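Batch 441
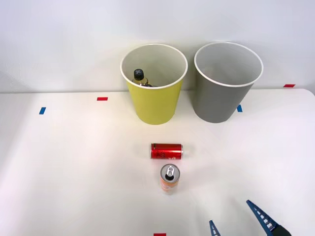
1. Intake

The Skaltum kitchen received 198 jars of pickled beets in April. The operator logged each lid by hand, because the Kener scale had stopped printing labels. One jar, number 7, weighed the same empty as full. The operator weighed it again and wrote down the same figure.

2. Preparation

The Sachdeva method calls for beets cut thin, folded over soft cheese and chilled until firm. Jar 7 was opened at 4:10 p.m. The beets were sliced on the second setting. They made one tray of appetizers, then another. The level in the jar stayed at the shoulder.

3. Yield

By midnight the count was 1,231 pieces. Haltard, the buyer, had ordered 441. The operator entered the order as filled, entered the rest as surplus — the form had no other box — and put the lid back on. The jar went on the scale once more. Then the operator took out a clean tray.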